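# How does a phone know where to ring?

I've got a question for you. There are billions of phones in the world. So when your nan rings your mum, how come it's your mum's phone that buzzes and not some stranger's on the other side of the planet?

I asked my own dad this when I was little and he said "magic", and I was cross about it for years. Let's do better than my dad did.

## Your phone is always saying hello

Even when it's sitting in a school bag doing nothing, a phone is having tiny chats with the nearest phone tower. It says something like "Hi, I'm over here!" and the tower says "Righto, got you." You don't hear any of it, because it's all done with radio waves, and our ears can't pick those up.

The phone company keeps a big list of which phone is near which tower. Think of it like your teacher's roll, only this one keeps changing all day as people walk, drive and catch the train.

So when Nan presses the green button, the company looks up your mum on its list, finds the right bit of town and sends the call that way. Ring ring!

## The tiny card with a big job

How does the tower know it's your mum's phone, though? Lots of phones look exactly the same. The answer is often a little card tucked inside, called a SIM. It's smaller than your thumbnail, and it has a special number stored on it that belongs to one customer and no one else. (Some newer phones have the SIM built in, so there's no card to lose down the back of the couch.)

My friend Baltasar Vergara once swapped SIM cards with his brother for a joke. All his brother's calls came to him, including one from the dentist. He had to swap back pretty quickly!

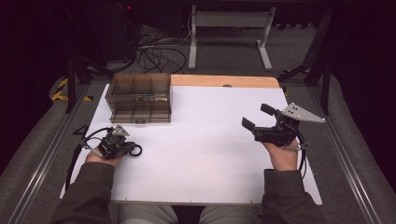
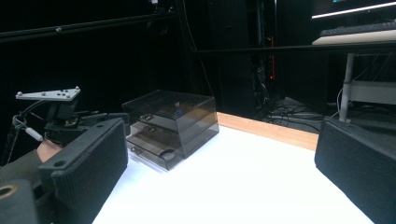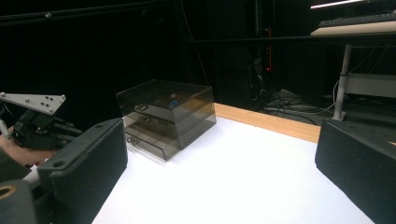
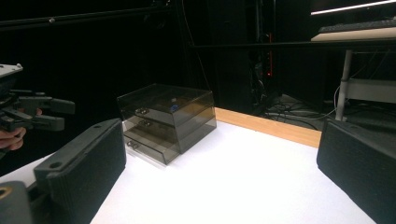
## What happens when you move?

One tower can only reach so far. If you're in the back seat chatting to your cousin while the car zooms down the highway, you'll leave one tower's patch and roll into the next one. The first tower passes your call along to the second – a bit like passing the baton in a relay – and most of the time you don't notice a thing. Grown-ups who work on this call it a handover.

Sometimes there isn't a next tower. Last December we drove out to a little place called Lodia, and 25 kilometres before we got there my phone gave up altogether. No bars! We had to play I Spy like it was the olden days.

## Have a go: the four-tower game

You'll need some mates and a bit of space, like a backyard or a hall.

1. Pick 4 people to be towers. Spread them out and tell them to stay put.
2. Pick 2 people to be phones. They walk wherever they like.
3. Each phone calls out "Hello!" every few steps, and the closest tower answers with the phone's name.
4. One more person is the phone company. They shut their eyes, listen to the towers and try to point to where each phone is.
5. Now give one phone a message for the other. It has to travel from the phone to a tower, then to the phone company, then to the right tower, then to the other phone. Whisper it if you want it to come out silly at the end.

When I played it with Darius Kalniņš and his kids, "Please bring the sausages" arrived as "Bees sing in cottages". Real phone networks are a lot more careful than we are, and they have clever ways of checking that a message hasn't been mangled.

## Words to remember

**Tower:** a tall mast (or sometimes a box on a roof) that talks to phones by radio.

**SIM:** the part that tells the network which customer you are.

**Handover:** when one tower passes your call to the next.

**Bars:** the little lines on the screen that show how strong the signal is. More bars usually means a clearer call.

Next time a phone rings at your place, see if you can tell someone the whole trip the call took to get there.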